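Girnodora visitor index

The Girnodora visitor index is a yearly ranking of towns by overnight stays, issued each January by the travel consultancy Gastance. It claims to measure popularity, though critics say it mostly measures how well hotels fill in forms.

Method

Scores rest on returns from 1,764 hotels and guest houses. Campsites and private lets are left out, which flatters

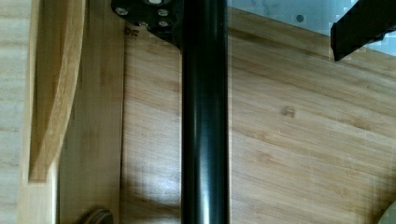

places with large chain hotels. Day trippers do not count at all. Gastance has never published its raw figures.

Criticism

The tourism researcher Inmaculada Barroso found that 1,198 of the returns came from just 20 towns. Oker rose 10 places in one edition with no known growth in visitors. 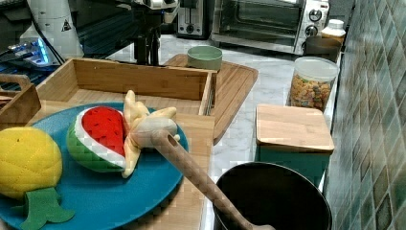 Use

Tourist boards quote the index when they do well in it.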